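Home | Guides | Delegate Handbook | Forms | Contact

Print this page | E-mail this page
14 shares | 4 comments

Section 4: Setting Up Your Mission Desk

Welcome aboard! By now your delegation has its country assignment for the Lergate Diplomatic Simulation, and this is where things start to get fun. Section 4 takes you from a login slip to a working mission desk, ready to send notes, receive visitors and put an ambassador forward for approval. Set aside an evening for it (Saturday works well for most delegations) and have your blue folder handy.

Before you start

You will need the login slip from your folder, your country brief, and the list of delegates with their chosen posts. One person should do the typing while everyone else calls out names and argues over titles. It goes faster that way, and the arguing is half the pleasure!

Note: Delegations assigned to Dalalell or Skundura have two briefs, one public and one sealed. Leave the sealed brief closed until Section 6.

4.1 Open the mission

1. Go to the Mission page and enter the code printed on your login slip. Capital letters matter.

2. Choose your country from the list. If it shows as "taken," stop and write to the help desk. Do not pick a neighbor and plan to swap later.

3. Type your mission's mailing name. Keep it short, such as "Mission of Skundura." This name goes on every note you send, so check the spelling twice.

4. Press Open Mission. Your desk appears with three trays: Incoming, Outgoing and Held.

Caution: Once a mission is open, only the help desk can change its country.

4.2 Nominate your ambassador

This is a lovely part of the simulation, and delegates often rush it. Take your time! A nomination is a small piece of theater, and the other missions will read every word.

1. From the desk, choose Posts, then Nominate.

2. Enter the nominee's name, the country they will be sent to, and their background in the game. The background box holds 200 words. Use them! Past postings, languages, a treaty they once helped along, anything your country brief allows.

3. Attach the request for agreement. This is the polite note asking the host country whether it will accept your nominee, and it must go out before any public announcement.

4. Press Send to Host. The nomination moves to your Held tray and stays there until the host mission answers.

5. When the answer arrives, open it together. If it is a yes, press Announce and your nominee's name goes up on the public board for everyone to see. If it is a no, you may nominate someone else right away.

Note: A host mission does not have to give a reason for a refusal. You can ask for one, nicely, through your chargé (see 4.3).

Caution: Announcing before the host has answered costs your delegation 100 standing points. The Announce button does work early, so keep your cursor away from it!

4.3 Name a chargé

Your mission needs someone in charge while the ambassador's post is empty. Any delegate can serve, including the nominee's own deputy.

1. Choose Posts, then Acting Head.

2. Pick a delegate from your list and press Confirm.

3. Send a short courtesy note to the host mission with the chargé's name. The template called Adams is the plainest and suits almost every situation. Change the greeting, add one warm sentence of your own, and off it goes.

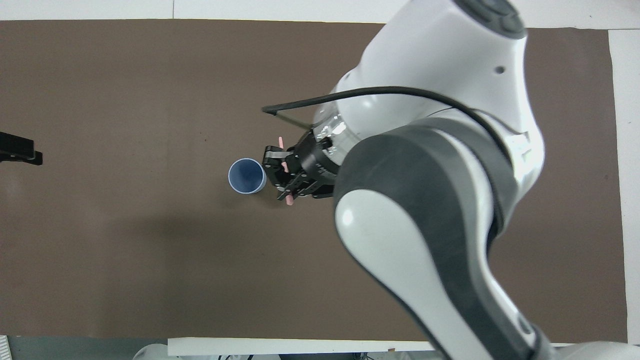 4.4 Test your trays

1. Write a one-line note addressed to your own mission and press Send.

2. Look in Incoming. The note should be there when you refresh the page.

3. Open it and press Hold. Check that it has moved to the Held tray.

4. Delete the note so nobody mistakes it for real business on opening day.

Note: If the note never shows up, compare the mailing name on your desk with the one you typed in the address line. A stray space at the end is the usual culprit.

When all three trays behave, your mission is open for business. Print the desk summary, tuck it into the blue folder, and go on to Section 5, Receiving Visitors.

Previous: Section 3 | Next: Section 5 | Back to top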